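5. Teaching the camera views in simulation

Do this section before you connect Flesine to a real arm. The simulator forgives everything, and the arm forgives very little.

5.1 Load the practice cell

1. Open Priviveck and choose Cells > Zurnard.
2. Set the render seed to 300. Any seed will run, but the values in this section were worked out with that one.
3. Wait for the status line to say Ready. It says Nearly Ready first. Do not be charmed by this.
4. Open both camera panes and press Hold.

Note: Hold freezes the planner as well as the cameras. If your plan seems to be taking a long time, look at the Hold button before you write to us.
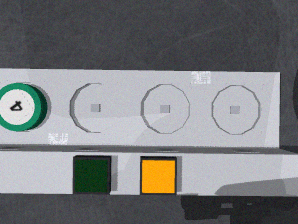 Two views from the Zurnard cell, both rendered. 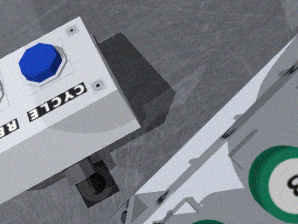
Milton Wharf, May 12, 2020

5.2 Label the parts

1. In the first view, draw a box round each square block on the ledge. Name them by colour, green and orange.
2. Mark the empty circular outlines as Target. The leftmost outline is open on one side and the detector may skip it, so add it by hand.
3. Mark the green round piece as Part. Leave the numeral alone for now.
4. In the second view, mark the blue button as Control and type CYCLE for the label beneath it. The word is upside down in this view. Type it the right way up -- the reader turns it for you.
5. Leave the label starting RE blank. You may feel sure how it ends. The reader is not allowed to feel sure, and neither are you.

Caution: Never mark a button as Part. The planner will try to pick it up, with great patience.

5.3 Check the numeral reader

1. Click the green piece in the first view and choose Read.
2. If the reader offers 4 with a score over 54, accept it.
3. Repeat for the large green object at the right of the second view. Its character is partly out of view and could be an 8 or a 3, so choose Unknown.

Note: Unknown is a proper answer. Man-sik Kong, who wrote the reader, would like more people to use it.

5.4 Save

1. Release Hold and choose Save Views.
2. Set the planner time limit to 700 ms in the Ra tab. Lower values give you faster plans and worse ones.
3. Run Dry Plan once. Errors are listed in red, warnings in a yellow that Ye-seo Myung has promised to make readable by January.

If Dry Plan ends without errors, go on to section 6.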